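Food and Daily Life, Week 6
Handout to go with the Thursday lecture: Setting the Table

Hello again, everyone. I promised after last week's class that I would put my notes into some kind of readable order, and since several of you missed the session with that nasty cold going around, I have written this out more fully than I usually do. Please bring it with you, along with the Marar reading, because we will be going back to both.

Where we left off

We had been talking about how a household decides what counts as a meal. You will remember that Usha Marar begins her chapter with her grandmother's kitchen in Sarton, where eating at the counter was "having a bite" and eating at the table was "dinner," even when the food was exactly the same. I love this opening, and I think it is easy to hurry past it. The food has not changed at all between the counter and the table. What has changed is the furniture, the posture, who is expected to wait for whom, and whether you may get up before the others are done.

Marar calls these the "small permissions" of a meal. Hold on to that phrase, as it will come up on the take-home essay.

Everyday dishes and good dishes

A great many families keep two sets of dishes, and the line between them is often stricter than any rule about the food itself. In the Nedville interviews, which Kimie Amano and I worked on together for longer than either of us likes to remember, people who could not tell us what they had eaten on a holiday could tell us right away which plates had been on the table. One woman had moved house four times and had never let the movers touch the good set. It rode on her lap, in the front seat, every time.

Gold rims come up again and again in those interviews. Gilding is put on over the glaze and fired at a lower heat, so it sits on the surface and wears away with scrubbing. Many gilded pieces should be kept out of the microwave too, and plenty of us learned that one the noisy way. A plate that needs this much looking after pretty much asks to be saved for company, and I would like you to think about whether the gold makes the plate special or whether the care does. (I go back and forth on it myself.)
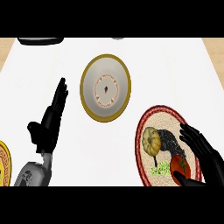 Fig. 1. Round white plate with a gold rim, seen at an angle.

Now, a word about the well, meaning the sunken middle part where the food goes. A deep well suits a cuisine with a good deal of sauce or broth in it, and a flatter one suits food that is meant to be cut. Rostam Ebrahimi has a lovely short piece on this, in which he follows the Shirazi family through three generations and shows how they went from one big shared platter to separate plates, and then, on weekends only, back to the platter. The grandchildren were the ones who asked for it! They thought of it as a party. Their grandmother thought of it as lunch.

Serving order

Please look over your notes on who is served first. We named guests, elders, children, and the person who cooked, and we found at least one household in our own classroom for each of them. Sepehr Kermani made a point in discussion that I want to keep here: in his family the cook is served last but is also the one everybody waits for, so being last is a kind of honor. Serving order and rank do not always line up, and a good field note will record both – who gets food first, and who takes the first bite.

For next time

Read Ebrahimi, all of it, and the first half of the Etel cookbook introduction by Jamshid Karimi. It is slow going in the beginning, but stay with him.

Keep a table diary for 2 days. Write down where each meal happened, what it was served on, and who else was there. Snacks count. If you ate standing over the sink, write that down as well, and please don't tidy it up for my sake.

The diary should come to 545 words or fewer. The essay, which is a separate assignment, may run up to 3,000, though I have never been sorry to get a shorter one.

Office hours are the same as always, and I generally have tea on.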